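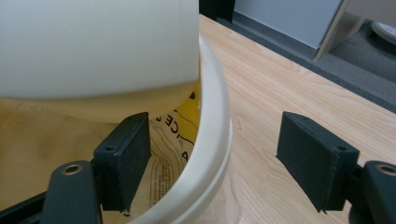
Open day at the Larthorpe packing hall, Nov 6, 2022

The hall is on Lamont Road, past the feed store, in the building that used to be the Vokance bottling plant. Doors opened at 11 and there was already a line of cars along the fence. Parking is on gravel. Wear shoes you don't mind getting dusty.

Fleltari has run the place for six years. They pack small household goods for shops that don't have their own back room: candles, dry foods, paper goods, some kitchenware. We got a sticker at the door and were sent in groups of 23, which was too many for the first room and fine for the other two.

The first room is storage. Shelving up to the ceiling, flattened cartons on one side, rolls of paper on the other. Our guide gave the floor area and the year the roof was replaced, and I didn't write down either one. She did say they went through 2110 rolls of paper last year, and that the price per roll had gone up twice since spring. Several people wanted to know about plastic wrap. They still keep it for one customer who insists.

The second room was the one I came for. The packing tables are at standing height and visitors could try the work at the two nearest the door. You get a round white tub with a thick rolled rim and a sheet of tan kraft paper to line it. The paper is printed, with big black capitals, smaller text, some thin curved lines like the ones on a contour map, and a patch of bright yellow. I would have guessed plain paper was cheaper. The answer was that these are leftover sheets from other print jobs, bought by weight, so what is printed on them doesn't matter.

Lining a tub is harder than it looks from the walkway. A flat sheet doesn't want to go into a round opening, and if you push down in the middle the sides stand up and get in the way. The regular packers crumple the sheet first, open it out again, and then press it in with the backs of their hands. After that it stays where you put it. My first one sprang back out. The second was fine – a bit bulky on one side, but they let me keep it on the table with the others.

The third room is where orders get taped, labeled and stacked for pickup. It was loud and we stayed maybe five minutes. A full shift there is 11 people. There is a scale set into the floor by the loading door, and the kids in our group all stood on it.

Coffee and rolls were served in the old bottling office, which still has Vokance tiles on one wall. The shop next to it sells seconds and odd sizes. I bought a bundle of kraft sheets and two tubs with scuffed sides.

The bus back to town is the 43, from the stop across from the gate. It runs once an hour on open days and the last one was full. They plan another open day next November, same hours, no booking needed for groups under ten.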